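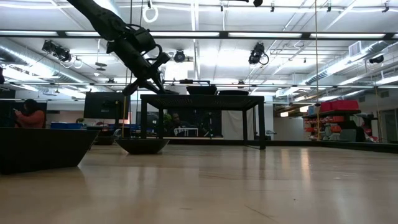

Homa Shokri wants to know why anyone would put a stop button on a table with two arms and then only ever test it with one of them moving. Fair question! I've been asking myself the same thing since May, and I don't have a great answer.

So, the short version. We run a dish-sorting setup at our shop in Stoltevdale (we call it Kokby, after the street the first one was built on), and this spring I hit stop during a run and the left arm froze like it should. The right arm kept going for 2 more seconds. Doesn't sound like much until your hand is halfway to a bowl. I got my fingers back in time, said a few things I won't type, and pulled the plug at the wall.

Below is the kind of work it does, with notes on what we found. Click through at your own pace.

The job is simple enough — bowls and trays go up on the rack, bowls and trays come down again. The rack is where I worry most, since it's the spot both arms can get to.

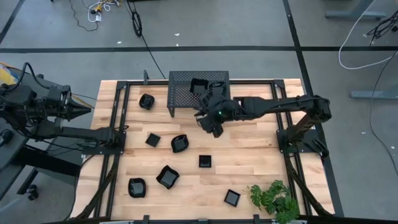

What was wrong

Behrouz Esfahani found it after one very long evening with a meter. The stop line to the right arm went through a little Pongsiri relay, and the contacts were sticking. Not every time, which made it so annoying to chase. It would pass 30 presses in a row and then hang on the next one. The relay was good for 1,000 cycles at that load according to the paperwork in the box, and we'd gone way past it without keeping any kind of log. That part is on me.

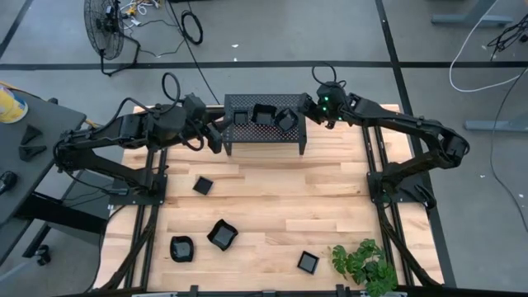 Both grippers up at the rack, one on each side.

The fix was a new relay for each arm, plus a second contact that has to agree with the first before anything gets power. We also changed the order of things in the software, so a stop now drops both arms together instead of telling one and then the other. Behrouz wanted a light curtain too. I said it was too much money, and then I priced it, and it's on order from the Flaltthorpe people.
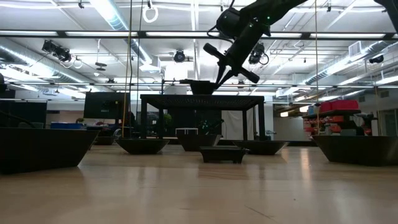

Fingertips against the side of a small dish on the stand.

New house rules while we wait for the curtain: no reaching in for a crooked bowl until the power is off, and the stop gets pressed with both arms moving before the first run of the day. We write it down now, on paper, next to the door. If you've got a setup like ours, go try your button with everything moving and tell me what happens — comments are open.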